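Clillolum: demostraciones de manipulación en banco de laboratorio
Ficha de datos y LÉEME
Última revisión: 27 de noviembre de 2024
Mantiene: Mimoza Vasić (Zukley)

Qué es

Clillolum reúne 3,570 demostraciones teleoperadas de tareas pequeñas y poco heroicas: coger una micropipeta de su soporte, volver a colgarla, sacar una pipeta de transferencia de la gradilla, mover un tubo de ensayo de un agujero a otro. Lo usamos para entrenar políticas por imitación. Si alguien busca un robot que descubra fármacos, este es el cajón equivocado.

Las grabaciones empezaron en abril en la sede de Clarneck. Una primera tanda se hizo con la pinza antigua y no se publica, por respeto a la pinza.

Cómo se graba

Cada episodio trae 2 flujos de vídeo: la cámara que el operador lleva a la altura del pecho y la de la muñeca del robot. Se guardan además las posiciones articulares, la apertura de la pinza y una instrucción corta en español. La duración máxima es de 60 segundos; pasado ese tiempo el episodio se corta y el operador puede suspirar.
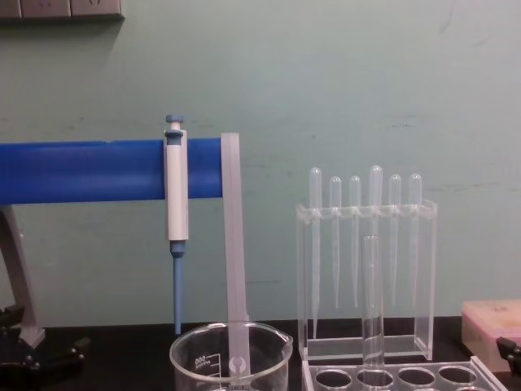
Vista de pecho. Micropipeta colgada de la barra azul; a la derecha, gradilla con 6 pipetas de transferencia.

El material transparente es deliberado. El vidrio y el acrílico dejan a los sensores de profundidad en un estado cercano a la poesía, así que no incluimos mapas de profundidad. Quien los necesite tendrá que estimarlos y luego contarnos qué tal.

Vista de muñeca

La cámara de muñeca es la que más pesa en el entrenamiento y la que peor se lleva con los humanos que anotan. Los dedos de la pinza ocupan la parte inferior de la imagen y sirven de referencia para el agarre.
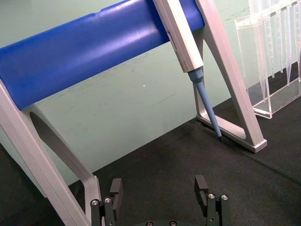
El agarre se anota en el primer fotograma en que los dos dedos tocan el objeto. Parece una definición clara hasta que se intenta aplicar a una pipeta de plástico translúcido. Los casos dudosos llevan la marca contacto_incierto y son más de los que nos gustaría reconocer en público.

Estructura

episodios/ un directorio por demostración
episodios/ID/pecho.mp4
episodios/ID/muneca.mp4
episodios/ID/estado.csv
instrucciones.csv
descartes.txt (se lee con paciencia)

Las herramientas de lectura están en el paquete Kos. Kos comprueba que los flujos estén sincronizados y protesta cuando no lo están. También protesta a veces cuando lo están; hay una incidencia abierta.

Limitaciones conocidas

Un solo laboratorio y un solo modelo de pinza. Una política entrenada solo con esto aprenderá, entre otras cosas, que las paredes del mundo son de un verde pálido.
No hay líquidos en ninguna tarea.
Los fallos se conservan con la etiqueta exito=0. No los borre antes de entrenar sin mirar algunos: varios son mejores que los aciertos.

Uso y contacto

Libre para investigación, citando Clillolum y la versión empleada. No apto para validar procedimientos clínicos. Los errores de anotación se comunican en el gestor de incidencias, indicando el ID del episodio y el fotograma. «Hay uno que se ve raro» ya lo hemos recibido y seguimos buscándolo.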